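Keeping Small Parts Together on the Bench

Shallow dishes with clear sides are the cheapest sorting system I have used. Jar lids work, so do saucers, and so do the trays that come under potted plants. The main thing is that you can see what is in them without picking them up.

Before taking anything apart, set the dishes out in the order you will need them. Screws from the first step go in the first dish, and so on. When you put the item back together, start from the last dish and work backward. If two lengths of screw look alike, give each its own dish.

Work on a dark mat if most of your parts are bright metal, and a light one if they are black. An old baking sheet under the mat will catch anything that rolls.

Springs and clips should be covered as soon as they come out. A second dish turned upside down is enough.

Label with masking tape on the side, not the lid. Lids get swapped. Kusum Dubey wrote in to say she uses a grease pencil directly on the plastic and wipes it off with a dry rag. It does not work as well on ribbed or frosted dishes.

For storage, stack empty dishes by size, largest at the bottom. Wash them in warm water with a little dish soap and let them air dry. Paper towels leave lint and will scratch clear plastic over time. Skip the dishwasher, as thin plastic warps.

If you have 200 or more of one kind of screw, a dish is the wrong container. Use a jar with a screw top and keep only a small amount out on the bench.

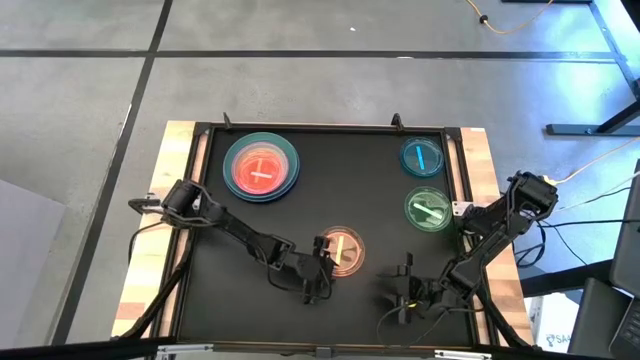

Clear dishes on a black work surface, with the largest in the upper left corner.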